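Pluresham Community Fitness Association
Minutes of the Members' Program Meeting, December
Held in the upper studio, Zikance Hall

The meeting was called to order at 6:30 p.m. by the Chair. The Secretary confirmed that 57 members were present in person, which exceeds the quorum set in the bylaws. Apologies received before the meeting were entered in the attendance book.

1. Minutes of the previous meeting

The minutes of the November meeting were read. One correction was made under the item on locker rentals, where the word "monthly" was replaced with "quarterly." The minutes were approved as corrected.

2. Matters arising

The Secretary reported that the broken rowing machine has been returned to service. The second machine is still waiting for a replacement seat rail. The supplier has given no delivery date, and the office was asked to write again before the end of the month.

The question of parking on the north side of Zikance Hall was carried over. The hall management has not replied to the Association's letter.

3. Winter class schedule

The Program Coordinator presented the draft schedule for January through March. The early class will move from 5:30 a.m. to 5:45 a.m. so that the building can be opened and the heat turned on before members arrive. The noon stretching class will continue in its present form. The evening strength class will be split into two levels, with the beginner level meeting first.

Members asked whether the two levels could share equipment. The Coordinator replied that the lighter dumbbells would be reserved for the first session and that all mats would remain in the studio between sessions.

A member objected to the loss of the late cycling class. The Coordinator stated that attendance in the fall had not supported the cost of an instructor. The member asked that the objection be recorded, and it is so recorded.

Moved and seconded that the winter schedule be adopted as presented. Carried, with 18 opposed.

4. Walking challenge

The Coordinator reported that 146 members registered for the fall walking challenge, held on the Machala trail and on the indoor track. Step logs were accepted on paper and through the Alo sign-in page. Several logs were submitted after the deadline. The meeting discussed whether late logs should count toward team totals and agreed that they should not, but that the individual certificates should still be issued.

It was noted that the trail surface near the lower footbridge is uneven and that ice forms there early in the season. Walk leaders are to use the upper loop until March.

The spring challenge will run for six weeks. Teams will again be limited to eight members. A proposal to allow swimming laps to be converted to steps was referred to the Coordinator, who will bring a conversion table to the next meeting.

5. Healthy eating series

The Nutrition Lead reported on the fall series of evening talks. The sessions on reading food labels and on planning a week of lunches were well attended. The session on breakfast was moved twice and suffered for it. Written comments asked for more recipes that can be prepared ahead, smaller portions of theory, and a printed handout at every session.
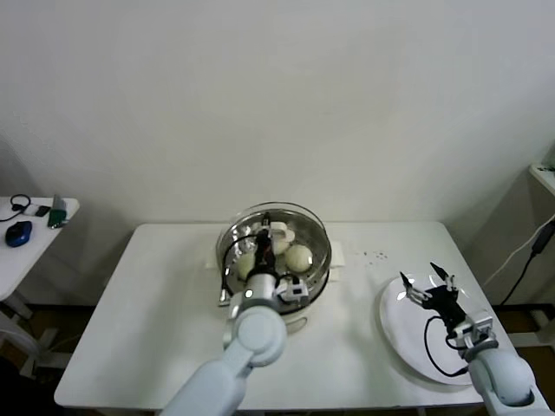

For the winter, the Lead proposed four sessions, each lasting one hour and ending with a question period. The topics are to be soups and beans, cooking with less oil, snacks for the workday, and eating well while traveling. Members who wish to receive the handouts without attending may collect them at the front desk.

A member asked whether the series would include individual meal plans. The Lead answered that it would not. Members with medical conditions are asked to speak with their own doctor or dietitian before making changes, and a statement to that effect will be printed on each handout.

Moved and seconded that the series be approved on the terms described. Carried without opposition.

6. Weigh-ins and privacy

The Chair opened discussion on the practice of posting weekly results on the hallway board during group weight loss programs. Several members found the board encouraging. Others stated that they had stayed out of the program on account of it.

After discussion, the following was agreed. Weigh-ins will take place in the small office with the door closed. Results will be kept by the office and given only to the participant. Team results may be posted as a combined percentage. No individual weight or percentage will be displayed, even with the participant's consent, for the length of the winter program.

The entry fee was set at $19 per person. The fee covers the program booklet and the closing supper. Refunds will be available through the end of the first week.

7. Facilities

The Secretary reported that the showers on the lower level will be closed for regrouting during the first week of January. Members may use the upper level showers during that time. The water fountain by the track has low pressure and will be examined on the same visit.

Members are reminded to wipe down benches after use and to return weights to the rack. Chalk is not permitted in the studio.

8. Other business

A request was received for a lending shelf of exercise books and recipe collections. The meeting had no objection, provided the shelf does not block the fire door. The office will choose a location.

A suggestion to play music at a lower volume during morning hours was accepted.

9. Next meeting

The next meeting will be held in February at 6:30 p.m. in the same room. Items for the agenda should reach the office one week in advance.

The meeting was adjourned at 8:10 p.m.

Respectfully submitted,
The Secretary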